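The colour of getting organised

My grandmother kept buttons in a biscuit tin and biscuits in a hatbox, and the hats went on the wardrobe under a sheet. She never bought a container in her life. I have bought four this year, and I still can't find the sellotape.

Storage used to be whatever was left over once you had eaten or worn what came in it. Now it's a department, usually a whole floor, with its own lighting and a smell of new plastic that does to me what bakeries do to other people. The Grunda catalogue for July has 202 pages and very few of them show anything you'd want to own. They show things you might put other things in.

Godfrey Kinyua has sold household plastics for most of his working life and now buys for Dhanial, a small chain of hardware shops. He thinks the customers can be sorted by colour. White goes to people who have just moved. Grey goes to couples who have had a discussion. Clear boxes are for optimists, who believe they'll be pleased to see what's inside.

"Yellow is for people who mean it," he says. "Yellow comes back for a second one."

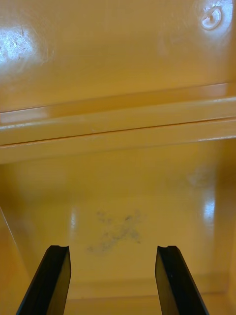
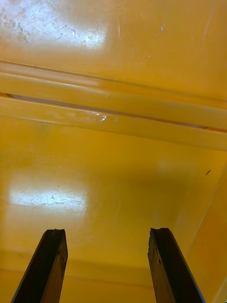 Shiny yellow: hard to mislay, even in a garage.

So does buying more boxes make a house tidier? For a week or two it does, and after that the boxes fill up with whatever was on the floor, and the floor fills up again from wherever it is that floors get their supplies.

Arif Bhuiyan, who clears lofts in the evenings and teaches geography by day, has seen the far end of the process. One client had kept a written index of her loft, with 1156 entries in a very neat hand. It was a lovely piece of work. It had been stored in the loft, in a box marked Misc, and she hadn't been able to lay hands on it for 10 years.

Bhuiyan's own method is to refuse to own a lid. An open box shames you every time you walk past, he argues, whereas a lid is a sort of permission. His wife's view is that an open box is a shelf for dust. They have settled on Sevo stacking crates, which have half a lid and please neither of them.

I went home resolved to throw out two of my four. They were both full, so I bought a Feltel one to put the overflow in while I decided. It's a very good box. It has wheels.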